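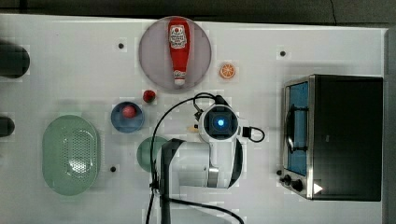 Volume 13, Issue 4

School Meals Office Opens Kitchen Classroom for Families

The Dreter School Meals Office has opened a kitchen classroom for families with children in kindergarten through second grade. The program began in May in the former staff dining room at Radatero Elementary School and will continue through the end of the school year.

Each session lasts 50 minutes and is taught by a member of the meals staff. Parents and children learn to plan a simple lunch, read a food label and store leftovers safely. Enrollment stands at 256 families, and a waiting list is being kept at the front office.

"Many parents asked us for help with lunches that come home uneaten," said Katherine Apaza, director of the School Meals Office. "We wanted to give them something they could use the next morning."
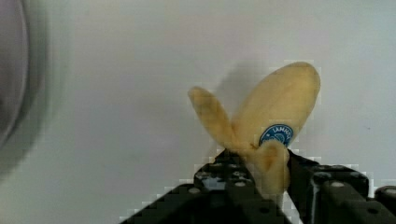 Fruit is the subject of the first unit. Children in the early grades often leave whole fruit on the tray when they have trouble opening it, according to a staff review carried out last fall. Lunch aides have been asked to start the job and let the child finish. A banana with its peel already opened into flaps is easier for small hands to manage, and aides will offer fruit this way at both lunch periods. Oranges will be served in slices.

Later units will cover grains, beans and dairy foods. Hefin Pritchard, who supervises the lunch periods at Radatero, will report to the school board on how much fruit is left on trays before and after the change.

The classroom is paid for through the district's meals budget, with a grant from the Paltix Fund. Families pay no fee. Printed lesson sheets are available in English, Spanish and Portuguese – the Portuguese edition was prepared by Cremilda Cordeiro of the district language office.

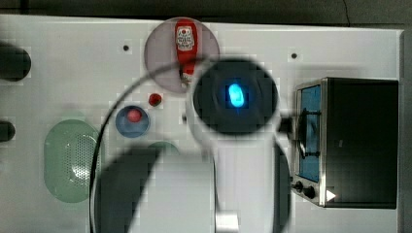 How to Enroll

Forms are available at the front office of each elementary school and should be returned to the School Meals Office by 4 p.m. on the last school day of the month. Food allergies must be listed on the form.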